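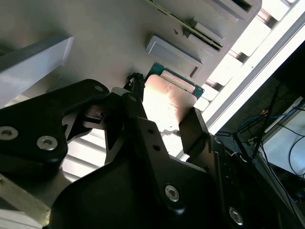 Buscar en incidencias Buscar

Febrero -- Soporte de Wenby

Incidencia 2106: el inventario de Plalby pierde las tildes al exportar

Entorno: Plalby en el servidor de Sodness, exportación a CSV para la tienda Ugwu.

Síntoma: «Cámara» sale como «CÃ¡mara» y la eñe desaparece del todo en las etiquetas. En pantalla todo se ve perfecto. ¡Un clásico precioso!

09:40 -- Reproducido a la primera con una exportación de 10 artículos. Los datos guardados están bien.

10:15 -- Abierto el CSV en un editor de texto: es UTF-8 correcto. La hoja de cálculo lo lee como Latin-1 y al guardar lo estropea.

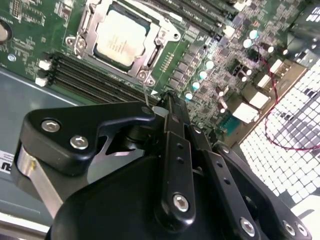
Placa base verde con el procesador en su zócalo.

11:05 -- Lo de la eñe es otra cosa, y me ha encantado encontrarlo: la plantilla de etiquetas filtra los caracteres no ASCII. Es la misma regla de la incidencia 2064, que cerramos antes de tiempo (culpa mía).

Pasos para resolverlo:

1. En Plalby, activar «Incluir BOM» en el perfil de exportación.

2. Quitar el filtro de la plantilla y volver a generar las etiquetas.
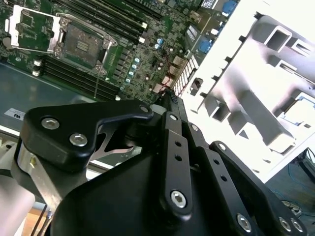
3. Repetir la exportación y buscar «Ã» en el fichero -- no debe salir ningún resultado.

12:30 -- Probado con el catálogo completo: tildes, eñes y hasta la diéresis de «pingüino». ¡Qué gusto! Queda pendiente que Ugwu confirme la importación.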